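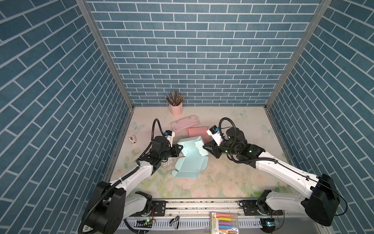 Kit corner: the Cundetti two-arm bench cell

Every gift shop owner I know has a box-folding face. You see it in the back room in the weeks before Mother's Day, when the flat-packs come out and the conversation stops. So when Cundetti announced a bench-sized cell with a pair of arms that it says can be taught to fold cartons, several of you forwarded me the brochure, one of you with the subject line "PLEASE".

I have now spent a fair chunk of June with one, on loan to the Wedcombe makers' co-op, and I've got opinions.

First, what you get. Two arms bolted to a shared aluminium rail, a gripper on each with its own little camera, a walled enclosure for them to work in, and a cable tray along the front that will become home to every loose item you own. Ours had acquired a binder clip and a pack of highlighters before the week was out. The wall panels come in a choice of finishes and the co-op went for blue brick, which gives the whole thing the air of a very small public swimming pool. The floor mat is sold separately. We have butterflies.

You also get software, called Rallovau, and this is where your afternoons will go. There is no programming in the usual sense. You guide the arms through the job by hand, over and over, and Rallovau builds up its own idea of what you meant. Hanna Nowakowski, who did most of our teaching, recorded 74 folds of the same light blue carton and reports that she now does it in her sleep, with her elbows out.

Cartons are a nasty test, and I think Cundetti is brave to put them in the brochure. A blank lying flat on the floor of the cell gives a gripper very little to grab. It slides. The flaps have springy ideas of their own, and one arm usually has to hold a panel up while the other comes in from the opposite side to work the crease. People do this with a thumb and a bit of swearing. The arms have no thumbs and are, so far as I can tell, quite polite.

Once taught, our unit managed 13 good boxes in its best session before it tried to fold one inside out and had to be spoken to. It is slow. Hélder Esteves, who packs soap for a living and can make a carton while arguing about football, stood and watched one being built from start to finish. He then pulled up a chair for the next one. I gather this is common.

Where it did better than I expected was with clutter. Most demonstration cells I've seen are kept as bare as an operating theatre. We left our stationery set in with the cardboard, pencil cup and pink tray and all, because that's what a packing bench looks like, and the arms worked their way around the pencils without incident. Move the cup to a new spot, mind you, and you may find the first couple of attempts a touch hesitant. Rallovau likes to be shown a change before it meets one.

Complaints, then. The manual was plainly written by somebody who already owned the machine. The cable looping over the right wrist needs more slack than the diagram allows, and Bernardo Magalhães spent most of a morning rerouting it before he was happy with the reach. The enclosure has no lid, so whatever is on the shelf above it should be something you don't mind losing. And the stop button is on the end of a lead, which means it is always at the other end of the bench.

Price is $2190 for the cell, walls included, with Rallovau free for the first year and a subscription after that. The optional support plan covers 3000 hours of running time, more than most of us will ask of it before the paint fades. Ramalho is handling sales and repairs locally, and to their credit a real person picks up the phone before noon.

Should you buy one? If you want cartons folded by Christmas, hire a teenager. If you have a patient person on staff, a repetitive job that suits two small hands, and some curiosity about where all this is heading, it's a decent bit of gear at the money and I was sorry to see our carton count drop when we started teaching it something else. (Tissue paper. I'll report back when I can bear to.)

The cell stays at the co-op until the loan runs out, and members can book an hour with it through the usual sheet by the kettle. Bring your own flat-packs, and please take your highlighters home.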